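Home | Reviews | Kitchen | Storage | Serving ware | Contact

Camenzind two-tier riser and Zastham tray: bench review

14 comments | 3 shares

The Camenzind riser is a clear acrylic display rack for bottles and small packaged goods. The rear step stands higher than the front, so labels behind stay readable. I used it with the Zastham cream tray, which has rounded corners and a low rim, for snack service at a weekend market stall. The riser was $62 and the tray $18.

Loading is simple. Bottles go in two rows of three, and the red contour Coca-Cola bottles suit it well.
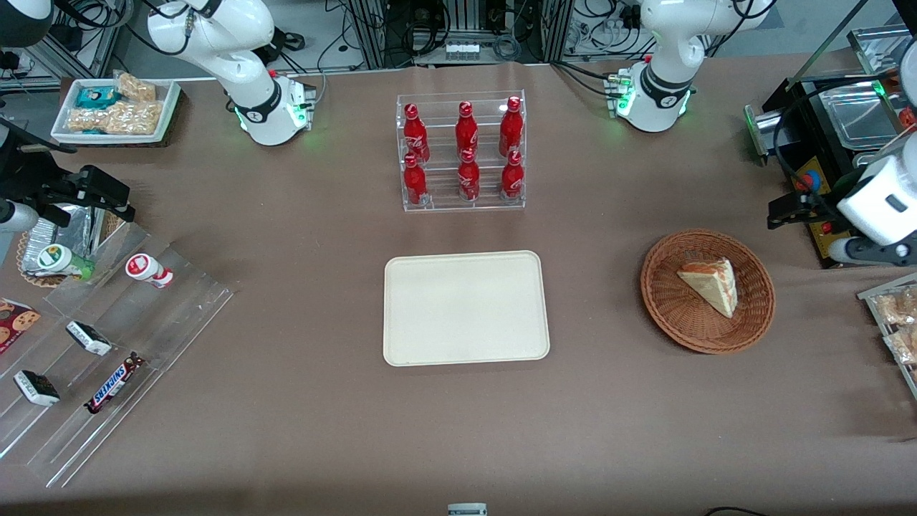
Westov wrote in to say the acrylic scratches if you wipe it with paper towel, and that a damp microfibre cloth is the only thing worth using on it. Mine picked up fine marks on the front step after a month of Saturday use. They show under direct light and otherwise don't matter.

Footprint is the main drawback. With the riser on the table, the tray needs its own clear zone in front or to one side, and a basket for cake takes up more again. Measure first. My rack is 300 mm deep, and a narrow trestle won't leave much room for plates.

The tray is the better buy. A sandwich or a slice can sit near the rim without sliding off when the tray is lifted – the lip is low but sufficient. 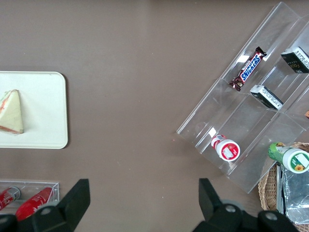
Glare is a minor fault of the riser. The edges and corners catch overhead lights, and turning it slightly on the table helps. I'd also like rubber feet, as it creeps on a smooth surface when bottles are pulled from the front row.

Riser: fair. Tray: good.

Share | Save | 14 comments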